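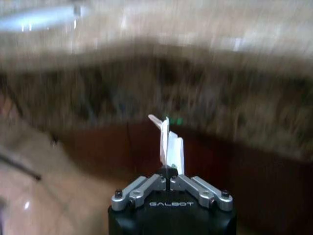 Does a polling place have to be checked again if it passed in April?

Every site gets a new walk-through before each election, even when the room and the crew are the same. Furniture moves, ramps crack, and a door that opened fine in spring may stick by fall.

Polling Place Safety Checklist, with Comments
Wonthorpe Town Hall, Pritchard Street entrance
Walk-through: September 14, 2020

Parking and the way in

1. Accessible parking marked and clear - OK
Fresh paint on the lines! Big improvement on April.

2. Ramp surface and handrails - OK
Both rails are solid. I leaned on them hard.

3. Door width - OK
The left door has to be propped open or a wheelchair won't clear it. Bring the heavy rubber wedge, as the small one slides.

4. Signs visible from the street - FIX
The arrow still points to the old side entrance. New one ordered from Skutine Signs.

5. No-campaigning line marked on the sidewalk - FIX
Chalk washed away last time. Use tape, and please measure from the door the voters use.

Voting room

6. Booth spacing - OK
Room for 12 booths with six feet between them, and we tried the layout twice to be sure. The second version (booths along the windows, line down the middle) is so much better, and I'd love to see the other sites try it.

7. Privacy - OK
Stood at each booth and couldn't read the one beside it. Keep the blinds down after lunch or the glare gets bad.

8. Accessible booth - OK
Table height is good and there's plenty of turning space. Headphone covers are in the top drawer.

9. Cords taped down - FIX
One loose run by the check-in table. Somebody will trip on it.

10. Exits clear and lit - FIX
Back exit has stacked chairs in front of it. The sign over it is lit.
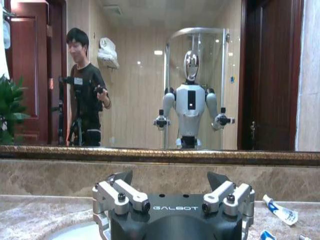
Health measures

11. Masks and sanitizer at check-in - OK
Plesura Hall has offered us its spare sanitizer stand, which is wonderful. Put it before the check-in table so hands are dry by the time people sign.

12. Single-use pens - OK
461 in the box, counted for the supply form. Almost enough for the whole day, so add one more pack.

13. Floor marks for the line - FIX
We need 15 and they should run out the door and along the wall, away from the ramp.

14. Fresh air - OK
Windows open easily. Lovely breeze through there, so weigh down the paper forms!

Ballots and equipment

15. Ballot box seals - OK
Seal numbers match the log.

16. Scanner test - OK
Ran the test deck of 53 ballots and the totals matched on the first pass. Great work by the setup crew.

17. Backup power - FIX
Battery holds a charge but the cable is too short to reach the scanner. Longer one needed before opening day.

Recheck items 4, 5, 9, 10, 13 and 17 and initial each one on the paper copy.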